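Zollier Two-Arm Bench Kit: Set-Up Guide
Section 6. Comparing grippers with the tray test

By now both arms should be bolted down, powered, and answering to the controller (if they aren't, please go back to Section 4 and take your time with it, we'll still be here). This section walks you through the comparison we recommend before you settle on a gripper for everyday work. It takes a good part of a morning the first time, and much less once you've got the hang of it, so put the coffee on!

What you'll need

A shallow plastic tray in one plain color
A handful of toy construction bricks, mixed shapes, all one color
One AA battery
The Bridmont two-finger gripper and whichever gripper you're weighing it against
The Flunberg controller, with the wrist camera feed open

Setting up

1. Put the tray on the table where both arms can reach the middle of it without stretching. Mark the corners with tape so you can put it back in the same spot after a bump.

2. Scatter the bricks by hand. Please don't arrange them! A few on their sides and a few upside down will tell you far more than a tidy row.

3. Lay the battery among the bricks. It rolls, it's smooth, and it's a different shape from everything near it, and we've grown quite fond of it as a test piece.

4. Fit the first gripper and tighten its screws evenly, a little on each one and then around again.

5. Route the cable with enough slack for a full turn of the wrist.

CAUTION: A cable that hangs low over the tray can drag bricks along with it. Watch the whole loop during a slow practice move, and clip it higher if it touches anything.

Running the comparison

6. Set the closing force to 40 percent on the Flunberg controller. You can go higher later, but starting gently is kinder to the parts and to your nerves.

7. Bring the arm in from above, open the jaws wide, and stop with one jaw on either side of the battery. Look at the wrist camera feed from the other arm before you close anything.
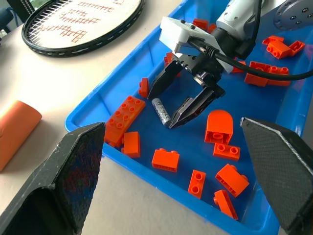

8. If a jaw is going to land on a brick, back straight up, turn the wrist a little, and come down again. Studs are surprisingly good at catching a fingertip, and a sideways nudge usually makes matters worse.

9. Close, lift slowly, and hold for 2 seconds. Log the try as a pick or a miss, then set the piece back down and stir the tray.

10. Repeat until you have 200 tries, swap grippers, and do the same again with the same tray and the same force.

NOTE: Keep the other arm parked during these runs. Its fingers may still show along the bottom of its own camera view, and that's fine as long as they leave the battery in sight.

Reading your results

In our own workshop the Bridmont picked 91 percent of its tries at the default speed. Yours may come out differently, depending on your bricks and your lighting. If the two grippers score close together, go through the misses and see where they happened. Misses along the tray wall call for the wall offset settings in Section 7.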